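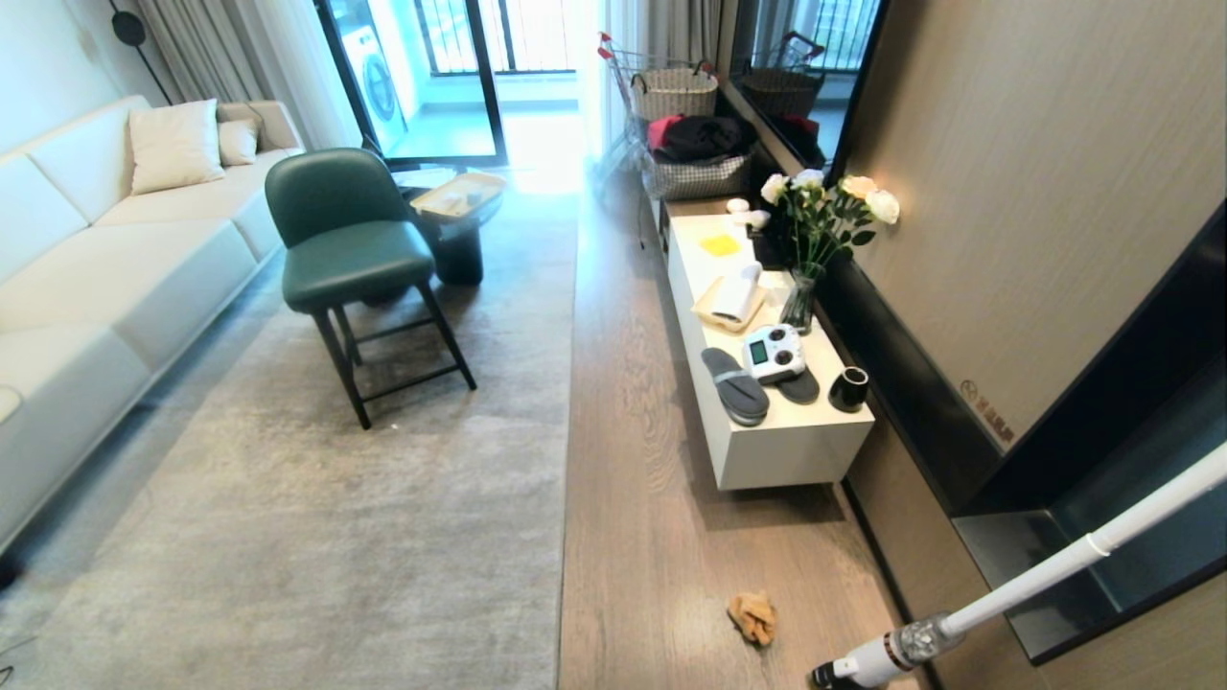 Le salon, côté canapé.

La nuit du 10 juillet. Encore les pas. Au-dessus, toujours au-dessus, alors qu'il n'y a plus d'étage chez Imora depuis l'incendie.

Je monte quand même. Trois marches, puis le vide, puis l'odeur de cire. Une voix de femme, très basse, elle compte. 112, 113, 114. Silence. Elle reprend à un.

Au village de Tarnurus on m'avait dit de laisser du sel sur le seuil. J'ai oublié le sel. J'ai oublié aussi de fermer la porte, je crois.

114, dit la voix. Plus près cette fois, presque dans mon coup.

Je redescend en courant. En bas, quelqu'un a déjà allumé.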